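Goossens steel sorting bin, six months in

I went back and forth on this one for ages. We've been through so many plastic totes in the shop that I could probably build a second shop out of the broken ones, and every time I priced a proper metal bin I got sticker shock and ordered more plastic. Then in August Flindton had the big open-topped Goossens marked down to $146 and I caved. I bought one, and then (you know how this goes) I went back for another, so I've got 2 now and I can tell you pretty much everything they do well and everything that bugs me.

First off, it's heavy. I carried the first one in from the truck by myself and I don't recommend it. There are no handles, so you end up hugging it, and the rim is not what I'd call friendly. Wear gloves! The edges on my first bin were fine, but the second had a burr along one side that I had to knock down with a Grindeck file before I'd let anybody near it. Took ten minutes, but for this kind of money I shouldn't be doing the finishing work.

What sold me was the sloping sides. With straight-walled bins you're always digging your fingernails into the corners to get the last fitting out, and with these everything slides down toward the middle where you can grab it. I love that. The tall panel at the back is great too. I toss parts in from a few feet away when I'm in a hurry (yes, I know) and it stops most of them going over the back of the bench.

The catalog says it's good for 600 pounds. I've never gotten close to that and my bench would give up long before the bin did, but I've dumped castings and old valve bodies and a whole lot of pipe fittings in there and nothing has bent. Compare that to the Pivier tote it replaced, which split down one corner in the first cold snap.

Now the not so great. It's LOUD. Drop a fitting in an empty one and you'll hear it in the parking lot. I tried a rubber mat in the bottom of mine and it helped a lot with the noise, but small stuff kept working its way under the edges, so out it came. And the finish doesn't stay nice. If you want something that looks like the catalog photo after a winter of metal parts, forget it. The scratches start right away, then the bottom goes cloudy and silvery, and the back wall gets scuffed up too. Doesn't bother me one bit, it's a parts bin, but my brother-in-law fussed over his for a week and tried to polish it, and I think he made it worse.

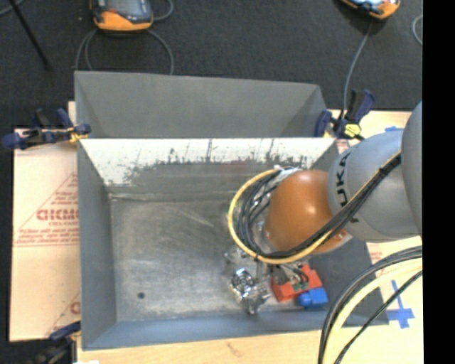

Kvido Šťastný wrote to me that I'm too easy on the noise, and that he'd have sent his back over it if the return shipping weren't so awful. He ended up gluing thin cork to the outside of the walls, under the rim, where no parts can get at it, and he says it takes the ring right out. I'm going to try that on the second bin.

Cleaning is easy, at least. I tip mine up on one end, brush out the grit and wipe it down with an oily rag. No rust so far, though my shop is heated and yours might not be.

Would I buy it again? At the sale price, yes, and I'd take a third if I had the bench space. At full price I'd want handles and a smoother rim. Four stars from me.

Updated 23 February 2020 to add the bit about the cork.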